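Section 2: Getting your Drulano ready for a big dinner day

Okay, you've unpacked the planner, you've found the little stand (it hides in the lid!), and now we get to my favorite part. I wrote this section the week I made a whole holiday dinner in the wrong month, so forgive me if it smells a little like stuffing.

1. Hold the side button until the screen wakes up. Mine takes a few seconds and I always let go too early, so count slowly.

2. Tap New Meal and give it a name. Anything works. Mine was called Turkey Because I Want Turkey.

3. Type in the time you want everybody sitting down. Not the time you'd like to be finished, the time forks go in! I put 6 and then worked backward from there.

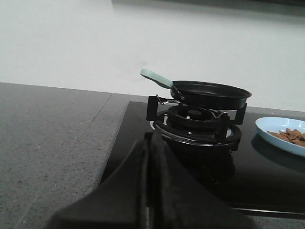

Gas burner and black glass cooktop.

4. Add your dishes one at a time. For each one, pick Oven, Stovetop or Cold. If you've only got 2 burners, say so under My Kitchen first, or the planner will happily hand you four pots at once (ask me how I know).

5. Put in the weight of the bird and press Save. Then press Save again on the next screen, where it asks about thawing.

Note: the planner counts thawing in the fridge only. If you like the cold water way, pick Already Thawed and keep track of that bit yourself.

6. Now scroll through the list it gives you. Mine had 63 lines, and I nearly went back to bed! Most of them are tiny, like "butter out" or "find the lids." Swipe left on any you don't need and it gets much friendlier.

Caution: the timers are only reminders. They don't turn anything off. Check the turkey with a real thermometer before you carve, and please don't walk away from a lit burner just because the screen looks calm.

7. Set the snack break. I know, it sounds silly, but a cook who hasn't eaten since breakfast gets cranky by three, and I've been that cook.
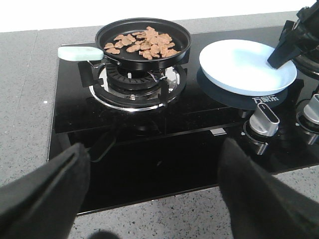 Njål Skjelbred wrote in to say the snack break goes off right when he's making gravy, every single time, and could it please be moved. Yes, it can! Open the meal, press and hold the break, and drag it up or down the list. I keep mine before the potatoes.

8. Press Start when you're ready to cook. If plans change, Shift All moves every remaining line by the same number of minutes, and the snack comes along with it.

Saving your meal for next time is in Section 3.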